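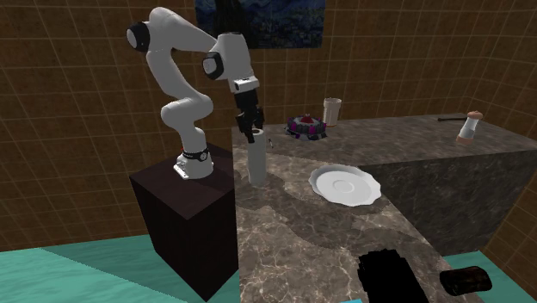
Buy the arm first and work out the jobs later, was Ghislain Marchand's advice under my last column, because prices only go one way and a kitchen that waits will wait for ever. Plenty of you agreed with him. I don't, and I've had a week of being cross about it so here goes.

The arm is the cheap bit. Well, not cheap. But it is the bit with a price on it, one line, easy to sign off. What comes after has no line at all. The pedestal. The gripper, then the second gripper when the first won't hold your cups. Somebody's time to teach it where the plates live. The electrician. In May I sat with Anathi Nkuna and her budget for the Lakura kitchens, six sites, and the whole thing was one number for arms and a blank underneath. A blank! She'd copied the layout from the supplier's quote, which is how most of us do it.

Simulation first. Please. A modelled room with a counter, a plate, a cup, a pepper grinder, something tall and white for the gripper to come down on from above - that's enough to start an argument about reach, and the argument is what you are paying for. Can it get to the far end of the worktop from where the pedestal stands? What about the raised bit? Move the pedestal on screen and it costs you an afternoon. Move it once it's bolted to a real floor and you're ringing the builder.

Yes, a simulation flatters. Everything in it stays where it was put. Nathalie Hawthorne made this point to me at some length and she's right, friction is a guess, light is a guess, real crockery chips and slides. So don't use it to prove the thing works. Use it to find out what it definately can't do, and strike those jobs off before you've spent anything.

My order then, for what it's worth. Write down five jobs, dull ones. Model the room. Try them. Hire before buying - Nirent will do a short let and so will others, haggle. Keep 200 pounds a month back per site for fingers, pads, cables, the stuff that wears. Then buy, if there's still a job left on the list.

Rhea Cabanatuan at Kesa did more or less this and ended up buying nothing for the main kitchen and one small arm for the stores. Her directors thought that was a failure. Months of planning and only one box delivered. I thought it was the best bit of purchasing I'd seen all year, and I told them so, which didnt go down well.

As for prices only going up, Ghislain, maybe. Quotes on my desk run to 31st December and every one of them has "limited offer" on it somewhere. They had it last year too. I'm letting these ones lapse.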